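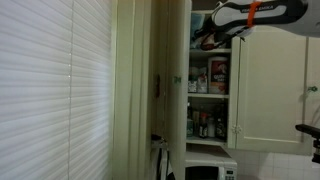
# Kitchen Cabinet Work: Safety Checklist With Comments

Garumwood house, upper cabinet and counter area. Filled in May 12, 2021. Revision 2 of the sheet; replaces the one we carried over from Osman.

Mark each line OK, FIX or N/A. Comments go right under the line, and please do write them! The comments are the best part of this sheet – most of the good rules in it started as somebody's scribble.

## A. Before power

- [x] **A1. Emergency stop within reach of the operator's chair.** OK
- [x] **A2. Emergency stop pressed, released and reset once.** OK
 - Comment: Clean reset on the first try. Log the press even when it goes well.
- [x] **A3. Arm speed set to the household limit.** OK
 - Comment: Jetlow profile loaded and read back on the screen. Reading it back out loud takes a few seconds and I love that everybody does it now.
- [ ] **A4. Cables tied and clear of the walking path.** FIX
 - Comment: One loop near the base had slipped its tie. Retied during the check, but the tie is worn. Replace before the next session.
- [x] **A5. Floor clear for 2 steps behind the operator.** OK

## B. The cabinet

- [x] **B1. Doors that will be used are fully open before the arm moves. All others are shut.** OK
 - Comment: Left door of the open section swung out, the neighbor closed. A half-open door is the worst case for us: hard to see edge-on, easy to clip with a wrist.
- [x] **B2. Open door edge marked in the workspace map.** OK
 - Comment: Include the knob. It's small and green on this one, and it sticks out past the flat of the door. The old map had the door as a plain slab, so I added a margin.
- [x] **B3. Hinges checked by hand, no sag.** OK
- [ ] **B4. Shelf load sorted: light and soft items up top, glass low.** FIX
 - Comment: Very nearly there. Bags and packages are on the top shelf, the oats canister has the middle one with the small boxes, and the bottles and jars are at the bottom. What I'd change is the spacing on that lower shelf. They're crowded, and a finger going in for one could push its neighbor. Spread them out or take a couple away before anyone plans a grasp down there.
- [x] **B5. Nothing stacked on a bag or packet the arm may pull.** OK
 - Comment: Checked by hand. Crumpled packaging hides things, so lift each piece and look under it.
- [x] **B6. Tall items stand on their own when tapped.** OK
 - Comment: Oats passed the tap test. It's a great practice item for new operators, with a plain round shape and an easy red lid to aim by.

## C. Under and beside the cabinet

- [x] **C1. Microwave off and unplugged.** OK
 - Comment: It sits right below the open shelves, so treat its top as a landing zone. Anything dropped from the cabinet can bounce there first. Nothing gets parked on it during a run.
- [ ] **C2. Counter below the open door cleared.** FIX
 - Comment: Still some dark items low down on the left, by the bottom end of the door. Move them to the table.
- [x] **C3. Window blind hanging straight, cord out of reach.** OK
 - Comment: The blind is close to the cabinet, and a loose cord plus a moving wrist is a bad mix. Tuck it every time, even for short runs.
- [x] **C4. Wall tiles marked as a hard surface in the map.** OK

## D. Gripper

- [x] **D1. Fingers free of cracks, grit and food.** OK
- [x] **D2. Orange band on the gripper snug, no loose end.** OK
 - Comment: Run a thumb along the whole band. A loose end will catch on a knob sooner or later.
- [x] **D3. Grip force at or below 10 on our panel scale for soft packages.** OK
 - Comment: Go lower for thin bags. Skarthorpe runs theirs higher, but they handle boxes all day.
- [x] **D4. Approach to the top shelf from above and outside, fingers pointing down and in.** OK
 - Comment: My favorite rule on the sheet. Pause over the packages, look, then close in. The pause is required, and it gives the second person time to call a stop.

## E. People

- [x] **E1. Second person present whenever power is on.** OK
- [x] **E2. Hands stay out of the cabinet until the arm is stopped and the operator says "clear."** OK
 - Comment: Wait for the word. A nod doesn't count.
- [x] **E3. Drops and bumps logged, including harmless ones.** OK
 - Comment: The shared log is at entry 106 and people are writing proper sentences in it. Wonderful, keep going!

## Open items

1. Replace worn cable tie (A4).
2. Thin out the lower shelf (B4).
3. Clear the counter at lower left (C2).

Items 2 and 3 must be closed before the next powered run. Item 1 can wait for the new ties as long as the loop is checked by hand each time. Sheet goes back in the binder, with a copy to Osman for the November review.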